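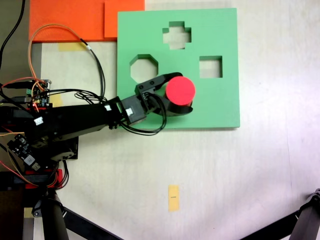
Ticket: Lasstead bench, shape sorter task, recorder drops gripper channel
Status: Resolved, monitoring
Opened: 6 September 2023
Component: Brinder recorder, follower arm
Priority: Medium

Summary
Episodes from the shape sorter task fail validation on upload to Lemila. The validator reports a length mismatch between the gripper position channel and the joint channels. Camera streams pass. Out of 200 episodes in the batch, 15 were rejected, all of them cylinder insertions.

Steps to reproduce
1. Start the recorder with the sorter config.
2. Teleoperate a full cylinder pick and insert.
3. Hold the cylinder over the board for several seconds before lowering.
4. Stop, save, run the validator.

Expected: all channels have equal length.
Result: gripper channel is short. Missing samples fall in the hold.

Log
validate: episode 7 FAILED
validate: channel gripper_pos shorter than joint_pos
recorder: read timeout, gripper servo, retry 1
recorder: read timeout, gripper servo, retry 2
recorder: sample skipped

Comment 1
Checked cable seating at the wrist and forearm connectors. No change. Swapped the wrist cable for a spare. No change. Timeouts only occur with the gripper closed on a part. With the gripper closed on nothing, 100 test reads completed without error.

Comment 2
Supply voltage at the gripper servo dips during a sustained grip. The closed setpoint was copied from the Tabrizi task, where the parts are thinner, so the servo keeps pushing after contact. Raised the closed setpoint to match the cylinder diameter. Timeouts stopped.

Comment 3
Separate recorder fault: on a failed read it drops the gripper sample but still writes the joint sample. Patched to write the last good value and set a stale flag. Training loader now masks flagged samples.

Resolution
Setpoint changed in sorter config. Recorder patch merged. Rejected episodes deleted and queued for re-recording. Do not pad the old files by hand.

Open item
Square and cross parts still use the old setpoint. Measure both before the November batch.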